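Settling an old dog into a new house (and a word about his coat)

December 7, 2023

I have been meaning to write this one for weeks, and every time I sat down to do it the dog wanted to go out, or come in, or stand on the step and think about which of the two he preferred. He is asleep now with his chin on my foot, so I shall type quickly and not move my leg.

Those of you who have been reading for a while will know that we moved in October, from the flat in Ostier to a small and rather draughty house on the edge of Midelmont. I was fretting about the move mostly on his account. He is 13, he has lived in the same three rooms since he was a puppy, and his hips have been stiff for a couple of winters. In the flat he had carpet everywhere and a lift. Now he has bare floors, a back step, and a garden that slopes down to a stream he is far too interested in.

The first night was dreadful. He walked up and down the hall until gone two in the morning, click click click, and every so often he would stop outside the bedroom door and sigh as if we had let him down very badly. I ended up on the sofa with him and a blanket, and that is where we both stayed for most of the first week. I know some people would tell me off for it. I slept quite well, and so did he once he had worked out that the sofa was the same sofa.

The floors were the real trouble. His back legs slid out whenever he got up in a hurry, and after the second or third time he simply stopped getting up in a hurry, and would lie there looking at the postman through the glass without so much as a woof, poor old boy. I tried the little rubber boots first. He hated them. He lifted each foot as high as it would go, like a horse in a parade, and then sat down and would not budge until I had taken all four off again. So then I bought runners, the cheap sort with a rubbery back, and laid a path from his bed to the kitchen, from the kitchen to the back door, and from the back door round to the sofa. It looks a bit like a airport, my sister says, but he took to it straight away and now hardly ever steps off it.

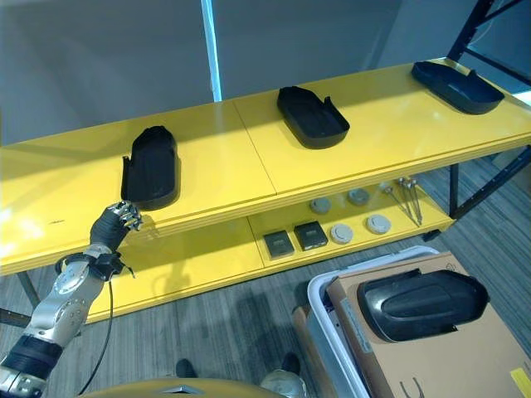
Black trays on a long yellow table.

If you are going to do the same, do trim the fur between the pads of the feet as well. I hadn't thought of it until the vet's nurse turned his paw over and showed me the great tufts he had been skating about on. I do it every other week now with a small pair of round-ended scissors, after his supper, when he is too full to argue.

Then there is the coat, which is what I really sat down to write about — I do wander off. He has always been a thin-skinned sort of dog with not much hair on his tummy, and the wind up here comes straight across the fields. In town I never bothered with a coat for him unless it snowed. Here I noticed that he was shivering by the time we got to the second gate, and that he was turning round for home well before I was ready to.

The first coat I bought was too long in the back and rubbed him under the front legs. It was my own fault. I had measured him while he was sitting down, and you must not do that! Stand the dog up square, on something that isn't slippery, and measure from the bottom of the neck to the start of the tail, and then round the deepest part of the chest. Write it down before you let go of the tape. I had to do him twice over because I had forgotten the first number by the time I found a pencil.

The second one is a Brollanum, which I got from the country shop in the village, and I am very pleased with it. It has a fleecy lining and a wide flap that goes under the belly and fastens up on the side, so I don't have to ask him to lift his feet. That matters a good deal with an old dog. Anything he has to step into means standing on three legs, and he wobbles, and then I wobble, and then we are both cross. The collar turns up over the neck and there is a slot for the lead. The only thing I would change is the fastening, which picks up every scrap of grass and hair in the county. I go over it with an old toothbrush.

I nearly bought the Kang one instead. It was lighter and a nicer colour (a sort of mossy green), but it did up with two narrow straps and I could see them digging in. On a younger dog with a bit more padding it would probably be lovely. The lady in the shop let us try both on in the doorway, which took ages and cost me a bag of liver treats.

As for the walks, we have had to start again from scratch. I used to think of him as a dog who needed an hour. What he likes now is 400 yards down the lane to the big oak, a long sniff all the way round it, and 400 yards back, and then the same again after tea. On good days we go on to the bridge. I have stopped urging him along. If he wants to stand with his nose in a hedge for five minutes then I stand there too, and I have seen a good many wrens that way.

A few of you asked about his bed after the last post. It is just a thick foam one with a washable cover, and I have put it in the corner between the stove and the wall, well away from the door. He ignored it for 50 minutes by the kitchen clock and then climbed in while I was pretending to read. I did try moving it nearer the window so that he could see out, and he stood in the empty corner until I moved it back.

He still has his odd moments. He waits at the wrong side of the back door for it to open, as the one in the flat was hinged the other way, and he barks at the boiler whenever it starts up. But he is eating well, he came up the step by himself this morning, and last night he slept right through in his own bed while I lay awake listening for him.

Next time I will try to write up the ramp we are building for the car, if it ever stops raining long enough to saw anything. My foot has gone completely numb now and I think he wants his tea.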